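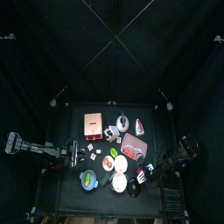
Figure 2. The collection table during a session segment, seen from the head camera, with both arms over the toy kitchen set.

Home | Issues | Authors | Contact

Print this article | E-mail this article

3. Gathering the examples

3.1 What we set out to check

Papers on learning from demonstration usually give the number of demonstrations in one sentence and then move on to the network. We take the opposite view of which part deserves the space. The Drollodville set contains 919 recorded episodes, and before training anything on it we wanted to know what those episodes were examples of. The answer turned out less flattering than the number.

The set was gathered by Ustyna Tkachuk and a second operator over one winter, beginning in February, on the two-arm table shown in Figure 2. Both operators drove the arms by hand through a pair of leader handles. The episodes cover 15 named tasks, such as moving an egg from one plate to another, putting a lid on a pot, or placing a piece of food on a tray. Each episode was given a task name by the operator at the time of recording and a pass or fail mark at the end.

We had no part in planning the collection. We were given the recordings, the written instructions and the session notes, and were allowed to put questions to both operators afterward. What follows is an outside reading, with the limits that implies.

3.2 The objects and how they were laid out

The kitchen set was chosen, according to the project plan, for "everyday variety." We doubt that the phrase holds up. The tomatoes, the eggs, the lime slice and the corn cob in Figure 2 are toys, and so are the toaster, the kettle and the iron. Toy food of this sort does not bruise or roll the way a real tomato does, and a policy that has closed its fingers on a toy egg several hundred times has learned very little about eggs. This is a known weakness of tabletop sets and we do not claim to have found it. We mention it again here for the reason that the plan's wording was later copied, almost unchanged, into two summaries of the data, where a reader could easily take it to mean real kitchen goods.

The printed white cubes are a different matter. They belong to no kitchen task. The plan calls them distractors, objects the operator is meant to work around, but the task list includes one task in which a cube is picked up and handed from one arm to the other. A cube is therefore a thing to ignore in most of the tasks and the thing to grasp in one of them. With a clear language instruction this need not cause harm. With a short task code in its place, as used in the first half of the collection, we think it very likely does.

The layout rule was that objects should be "scattered at random" before each episode. No procedure for this was written down. Operators moved things by hand until the table looked mixed. When we plotted the starting positions of the pot, it fell on the left side of the mat far more often than chance would allow, and the lid fell on the right. Figure 2 is typical in this respect, with the pot at the lower left of the group and the lid on the other side of the white bowl. The near part of the mat was hardly ever used. Asked about it, Tkachuk said that she kept that part clear out of habit, so that nothing would be knocked toward her during a reset, and that it had not occurred to her to write it down. We see no reason to blame the operators. A person told to be random will be tidy in ways that person does not notice, and the project should have supplied a shuffled list of positions. Drawing one up would have taken an afternoon.

3.3 The enclosure

Black cloth surrounds the table. The stated aim was to keep the background from changing between sessions, and for that purpose it worked: pixel values in the upper part of the image drift very little over the winter. Whether this is a benefit is another question. A model trained against black curtains has had no occasion to learn that the background does not matter. In our view the cloth removes a difficulty from the data and saves it for the user, who will meet it on the first day with a different room behind the arms.

The dark mat has a second effect. The lid and the mat are both dark, and in our reading of the head-camera images the edge of the lid is harder to find than the edge of any of the plates. Lid tasks also show the highest share of failed episodes. We are careful not to join these two facts too firmly. The operators could look at the table directly, so the poor contrast should not have troubled them, and the lid's small knob is an awkward grip for parallel fingers in any light. Still, a wrist camera with its own lamp was tried at Hesen on a sister table – and dropped after a week for reasons the notes do not give – and we would have liked to see those recordings.

3.4 Two arms, but how often?

The set is described as two-arm data. This is true of the hardware. To find out how far it was true of the behavior, we marked every episode in which both grippers changed state at least once, that is, in which each of them opened or closed on something. Only 61 episodes met that test. In the rest, one arm did the work while the other held still or drifted a little as the operator's resting hand moved the handle.

That drift deserves more attention than it usually gets. A copying method has no idea that the second hand was resting. It sees a small, slow motion with no visible cause and tries to reproduce it. In an early test by the Ortner group, who trained on a subset of the same recordings, the idle arm wandered into the working arm's path often enough that they froze it in software. The remedy is sensible, but a system with one arm frozen can hardly be offered as evidence that two-arm skills were learned.

A single still cannot settle which arm is idle. In Figure 2 the left gripper is open to question, hovering beside one of the cubes, while the right one has hold of a patterned black and white object near the lid. Anyone looking only at this image could argue for a cube task, a clearing task, or the beginning of something that uses both hands. We gave the same still to three colleagues without the task name and got three answers. The exercise is informal and we draw only a modest point from it: where the label is wrong or missing, the picture by itself will often not repair it.

3.5 Pass and fail marks

The marks were given by the person who had just performed the task. Nearly all of them are passes. The second operator explained that an attempt which "felt wrong" was normally stopped and recorded over, and the software kept no trace of it. The fail marks that remain are therefore a leftover from whatever the operators did not bother to erase, and they should not be used to estimate how hard a task is. We were tempted to do this ourselves in an earlier draft, and the comparison of lid tasks in Section 3.3 should be read with the same caution.

There is also a loss that cannot be made good. Slips followed by a recovery are among the most useful things a learning system can be shown. A practice of recording over bad attempts throws out most of them and keeps the smooth runs, in which the arm never has to get back from anywhere. The written instructions encouraged this. They ask for "clean" demonstrations four times and do not mention recovery.

3.6 What can fairly be claimed

The project page at Vonholm states that the set "captures the richness of household work." We found no support for this in the recordings. What they do support is narrower. They show two practiced people moving a fixed group of toys on one dark table, mostly with one hand at a time, from starting layouts that lean the same way. As material for testing whether a method can fit such data, the set is perfectly good, and the recordings themselves are in excellent order: the camera and joint streams line up, there are almost no dropped images, and the session notes are legible throughout.

For the experiments in Section 4 we made three changes. Task codes from the first half were replaced with full written instructions, checked by both operators. The idle arm's motion was held at zero in training wherever its gripper never changed state, and results are given with and without this step. Last, we set aside the episodes in which the pot starts on the right side of the mat and used them only for testing. There are few of them, so the error bars are wide, and one of us thinks they are too wide to be worth printing. We print them anyway, in Table 4, next to the ordinary random split that earlier users of the set have reported.

Print this article | E-mail this article

Previous section | Next section | Back to contents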